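Sandley Rear Air Helper Springs for Half-Ton Trucks

If your truck squats every time you hook up the camper, you're going to love these! Sandley air springs sit between the frame and the axle and bring the back end up level again, so your headlights point at the road and the steering feels like yours.

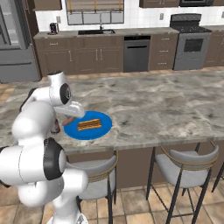

Each bag runs from 10 to 82 psi, and you can fill the two sides separately (really handy when the load sits heavy on one side). The brackets bolt on with no drilling, and the whole kit weighs 16 pounds. Estela Gaete in our shop put a set on her own pickup one Friday and was towing by dinner time.

Fits most Lallier and Junda hitches. Check tire clearance at full turn before your first trip, and look over the air lines again after 465 miles.

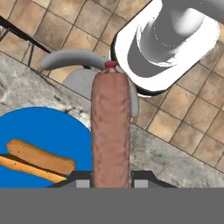
Sausage held upright, red cap at the top

Kit includes bags, brackets, air line, valves and hardware.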